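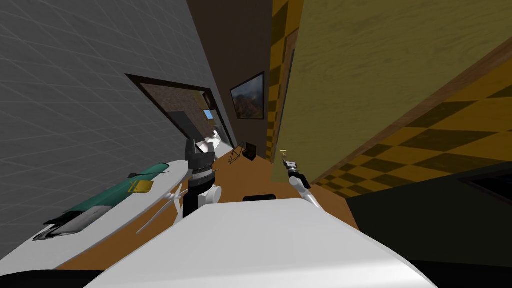

Mortimer Mercado wrote to the newsletter in October to say that a machine which cannot get itself down a hallway and through a doorway has no business being sold as a help in the home, and that members had been promised too much for too long. His letter ran to two pages and drew more replies than any item this year. The Household Automation Working Group has been asked to respond, and does so below.

The Working Group accepts a good part of Mr Mercado's criticism. Its trials of household tasks began with fetching, carrying and putting away, on the understanding that these were the simplest chores and that cooking and cleaning would follow. That order now looks mistaken. A robot that can lift a cup from a table in front of it may still fail when the same cup is in another room, and most of the work in a home is in another room.

For this reason the present round of trials has been carried out in simulation, using rendered houses with corridors, adjoining rooms and ordinary furnishings. The two-armed model used in these trials must leave one room, travel along a hallway, enter a second room and complete a task there. The simulated house allows a run to be repeated as often as needed, and without damage to anyone's door frames.

In all, 2842 runs were completed before the figures were closed. Each run was stopped after 12 minutes if the task had not been finished. The Working Group regards this as generous. Most members could carry a folded towel from a bathroom to a bedroom in well under one minute, and would not think of it as work.

The results may be stated plainly. Travel along a clear corridor was reliable. Travel past small objects left on the floor was less so, and the doorways gave the most trouble of all. The arms have to be drawn in before the body can pass, and the control software, supplied under the project name Rallier, was often slow to do this. In several runs the robot reached the doorway, stopped, and remained there until time ran out. Changes in floor covering also had some effect on the way the robot judged its position, and this is being looked at separately.

Handling was better than expected once the robot had arrived. Picking up a single item of known shape succeeded in most attempts. Opening drawers was uneven, and anything soft, such as a cloth or a bag, remained difficult.

Readers with an interest in shop-floor work will wish to know how this compares. Jalen Nguyen-Tran has supplied a short note on the Jernix packing line, where a fixed arm has been loading cartons for 18 months. The arm stands in one place, the cartons arrive at one height, and the lighting is never changed. Under those conditions it does the job well, and the staff who used to load by hand have moved to checking and repair. When the line was altered in the spring to take a second size of carton, however, the arm was out of use for nine working days while it was set up again. A person would have needed to be told once.

The Working Group's view is therefore as follows. On the shop floor, machines can do a chore where the surroundings have been arranged to suit them. In the home they cannot yet do a chore from beginning to end with the dependability that a household would expect. Single steps within a chore are now within reach – gripping, lifting, setting down – and progress on these since the last report has been real. Members considering a purchase on the strength of published demonstrations are advised to ask whether the robot had to change rooms.

The next round will use the Thibodeaux house plan, which has narrower passages and a step between the kitchen and the utility room. A grant of 400 pounds has been set aside for additional computing time. Mr Mercado has been invited to choose three of the tasks, and has so far proposed emptying a washing machine, taking the contents upstairs and pairing the socks. The Working Group has accepted the first of these.

Letters on this subject should reach the editor before the next issue goes to press. Those received after the closing date will be held over.

You are receiving this newsletter because you subscribed through our website. To change your preferences or stop receiving it, use the link in your confirmation email. This site uses cookies to remember your settings. Accept all / Manage cookies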